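Search this site
Enter keywords
Print this page | E-mail this to a friend

Minitz water-mixable oils, starter set
Reviewed by Seema Vashisht

I have painted in ordinary oils for years and gave them up in June when we moved to a flat with one window that opens. Ka-ming Chang at my Monday group lent me his Minitz set for a fortnight, and after that I bought my own.
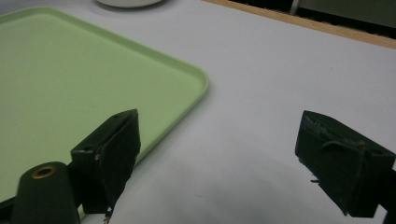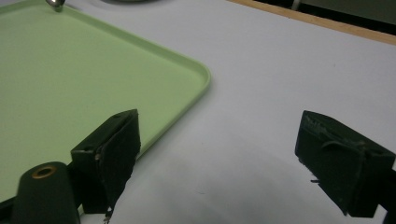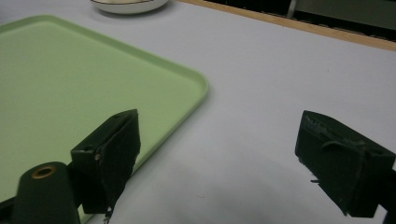 The colours first. The ultramarine and burnt sienna are good and mix to a proper dark. The cadmium yellow is a hue, not the real pigment, and goes chalky as soon as white is added. I replaced it with a tube from Dwivedi, which mixes with the others without trouble. The titanium white is stiff straight from the tube and you will run out of it before anything else.

Thinning with water takes getting used to. A few drops make the paint sticky, and for a moment it feels as though you have ruined it. Keep working it with the knife and it loosens. Too much water and it goes cloudy and dries a shade darker – I lost the sky on a small landscape that way. For glazes I stopped using water altogether and used the linseed medium, sold separately.

Drying time was three days for thin layers on primed board. Thick strokes were still soft after two weeks. Anyone hoping for acrylic speed will be disappointed.

Brushes wash out with soap and cold water if you do it the same evening. I left one hog bristle overnight and it never came back. The two brushes in the box shed hairs into the paint and I threw them away.

I have used the set on roughly 3 canvases' worth of studies, mostly jugs and onions, plus a portrait of Ebuka Etim that he has asked me not to show. Skin tones were the hardest part. The supplied red is very cold, and I would add a warmer one before trying a face.

The printed mixing chart is too small to be much use. Make your own on a bit of spare board.

Good for a beginner, or for anyone who can't have turps in the house. If you already have a studio with decent air I would stay with traditional oils – the handling is still better.

Print this page | E-mail this to a friend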